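Common Room Walkthrough, Gulldale House - May, with my comments

I do this one with a mug of coffee in one hand, so forgive the rambling. Ju-won Byun did the last round and left me his sheet, which is mostly check marks and one very angry note about a door. I started at 4:30 in the afternoon and worked clockwise from the front entrance.

1. Front door and closer - OK
Swings shut by itself now and doesn't slam. This was the angry note! Someone turned the little screw on the closer, and it needed it.

2. Exit sign over the side door - OK
Lit. I held the test button for a slow count and the battery light stayed on the whole time.

3. Side door, path outside - FIX
Opens fine, but the planter is back on the walkway. I moved it, and I will be moving it again in June, I'm sure. Llinos, can we please find it a permanent home by the bike rack?

4. Fire extinguisher, tag 3348 - OK
Needle in the green, pin in, seal not broken. Bracket is a little loose on the wall but it holds.

5. Fire extinguisher, tag 3839 - FIX
Needle is fine, but the tag has faded so badly I had to use my phone flashlight to read it. Ask Dremau for a new tag when they come to service the two in the basement.

6. Smoke alarms - OK
All 3 tested, all horribly loud. Sorry to Chae-won Geum, who was on a call upstairs (I did knock first, but she had headphones on).

7. Outlets and power strips - FIX
The strip behind the couch had another strip plugged into it. I unplugged the second one and put it in the office. If you need a longer reach, come ask me and I'll find you a proper heavy cord - we own two good ones and they just sit in a drawer.

8. Tables and chairs - mostly OK
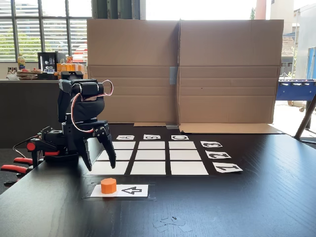
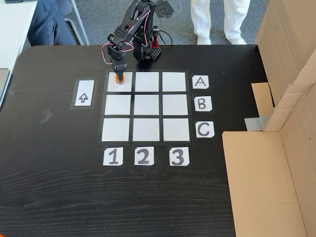 For tables I check the same stuff every time: do the legs wobble, are the edges splintery, does the top rock when I lean on it with both elbows. The long one by the window rocks, so I folded up some cardboard for now and Dong-geon Baek is going to look at the foot. The black one with the tic-tac-toe board on it passed, and I like that rounded corner a lot, having caught my hip on every square corner in this building. Two of the folding chairs have missing rubber feet. I stacked them in the hall with tape on the seats, so please don't take them back in.

9. Rugs and floor - FIX
The mat inside the front door curls up at one end. I tripped on it myself while writing that it curls up. New double-sided tape is on my list.

10. Kitchenette - OK
Kettle cord looks good, no scorch marks around the plug. The fridge seal is grabby again after I cleaned it. Somebody's yogurt is from another era, and I've thrown it out.

11. First aid box - FIX
Out of the medium bandages, and the tweezers have wandered off. Eun-ji Ko has the key to the supply closet and said she'd refill it before the potluck.

12. Windows - OK
Both latches catch. The left one needs a good shove - same as always.

Still open: items 3, 5, 7, 9 and 11, plus the chair feet and the rocking table from item 8. The signed copy goes in the blue binder.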